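**Re: oiling a bamboo board with a juice groove**

**trikine_198:** Mineral oil, two coats, six hours apart. Wipe along the grain. The groove holds excess, so run a folded cloth around it before the second coat.
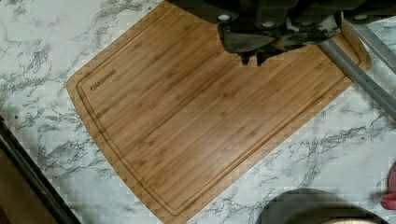 Mine is the Oaksware. I skip the wax — it collects in the corners of the groove and goes gray.

**lilari:** Disagree on the wax. Warm it first and it doesn't collect. Bamboo strips are glued, and the joints need the seal.

**trikine_198:** The glue doesn't take up wax. Oil alone has held for 113 washes.

**jallura2000:** Do you oil the underside?

**trikine_198:** Yes, same amount. One side only and it cups.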